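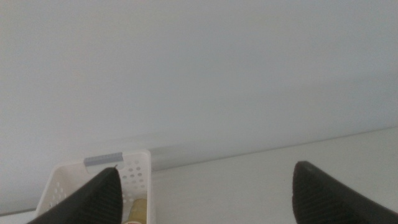
Ticket 24 — gripper stops short of fully closed
Opened by: Guilan Yu
Status: open again (sorry)
Bench: Lernthorpe shared workshop, back corner

Okay, so the arm homes fine and the gripper opens nice and wide, but when I tell it to close it quits with a gap still showing and throws error 11. It did this twice in October and I blamed the cable. I've swapped the cable. It isn't the cable!

What I've tried so far:

Power cycled everything, including the Beltero supply. No change.

Re-ran the finger calibration with nothing between the fingers. It passed, then failed on the very next close.

Dropped the closing speed to 2. Better for seven cycles, then the same error, and I got my hopes up for nothing.

Checked the ribbed faces on both fingers. There's a tiny brown speck stuck on the tip of the left one — glue, maybe? I can't see it mattering, but I'll pick it off before the next run so we can rule it out.

Update, 6 February 2023
Rolled the Sistden firmware back one version and the error code went away, but the gap is still there. So now it fails quietly, and I'm not sure I like that any better. Motor current climbs well before the fingers should be meeting, which makes me think something's binding in the linkage. Could also be the grub screw on the right side, I had that out when I changed the colour of the wiring sleeve.

Luo board logs are in the shared folder. If anyone's got a spare 2 mm hex key that isn't rounded off, I'd love to borrow it.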